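2026-05-27 · Filed under: work, sort of

I have a job now in which I tidy up hair accessories for a machine that has no hair.

The title on the paperwork is demonstrator. I signed on in January with an outfit called Gralthorpe, expecting a joystick and maybe a headset, and got a pair of hand-held grippers and a list of household chores. You squeeze, the fingers close. You relax, they open. The camera on the thing watches everything, and a robot I have never met is supposed to learn from it how people pick stuff up. The current chore on my list is called "clear small items, mixed," and small items, mixed, turns out to mean the complete contents of a bathroom drawer tipped out on a red table.

The rule is that anything goes anywhere on the table, as long as it isn't in the tray. Then you put it in the tray. Then you tip it all out again, which feels a lot like living with other people.
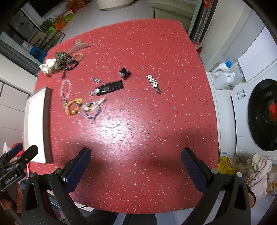
Scrunchies are the good part. A satin scrunchie wants to be picked up. You can come at it from any side, with bad aim and a worse attitude, and it squashes obligingly between the pads and comes along. I used to start every run with the scrunchies because it made me feel talented. Then the notes came back asking me to vary the order, so now I have to feel talented at unpredictable moments.

Claw clips are fine too, provided you grab them across the body. Grab one by the teeth and it swivels. Grab it near the spring and you may find you are operating a gripper that is operating another gripper, which is a lot to explain to a robot.

The thin hair ties are where my opinion of myself goes to die. With fingers (mine, the original set) you don't pick up an elastic so much as drag it until it gives in. With two padded paddles you need to come straight down, squeeze, and lift with no sideways drift, and the tie is about as tall as a noodle. My record is 11 tries on one plain tan elastic. I asked whether I should delete that run. The answer was no, keep it, recoveries are useful. So somewhere in the training material is a robot education in stubbornness, courtesy of me.

A few things I've picked up, besides hair ties:

Slow is good, but stopping is bad. If I hover over a barrette while I think about lunch, the hovering goes in with everything else. The handbook, a six-page affair with the word "intentional" in it far too often, says to decide first and move second. I have never lived like this in any other part of my life.

Flat metal things should be taken across the narrow side. A rhinestone barrette lying at an angle means your wrist has to lie at the same angle, and your elbow has to go somewhere, and the somewhere is usually your own ribs. Two hours of this and you walk home like a crab.

Anything with beads will roll, and a bracelet will let you lift one end and leave the other end on the table, out of spite. I lower it into the tray slowly so the loop folds up on itself. When it goes well it looks very elegant. When it goes badly it hangs half over the rim and I have to go back for it, intentionally.

Watch your own shadow. I spent a week convinced I was getting clumsier before I noticed I was blocking my own light every time I leaned in.

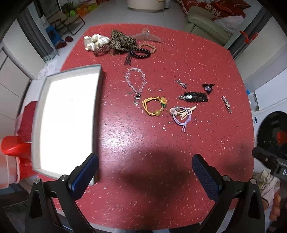

I should say something about the remote control version, because people always ask if I drive the robot. I've done it on exactly three occasions, on an arm everybody there calls Mizuno. You move a handle here and the arm moves over there, a beat late, like a polite guest who didn't quite hear the question. I closed the fingers on a hair bow, saw them close on air, corrected, and overcorrected. It took me six minutes to do what I can do with the hand-held grippers while humming. I came away with a lot more sympathy for the arm, and some for whoever has to drive it all day.

The runs get uploaded to a system named Zultlow, which grades them. The grades are green, yellow and "review." I got a "review" last month for what the comment field called excessive smoothing of scarf. Fair enough. It was wrinkled and I was raised a certain way.

My own drawer at home, meanwhile, is a disgrace. I opened it last night looking for a hair tie and found four dead pens, a Kolorix sample card from when we were going to paint the hallway, and a knot of elastics that would take a gripper the rest of its working life. I took one off the top and shut the drawer.

Next on the list is socks, paired. I've asked for a start date and they said they'd get back to me.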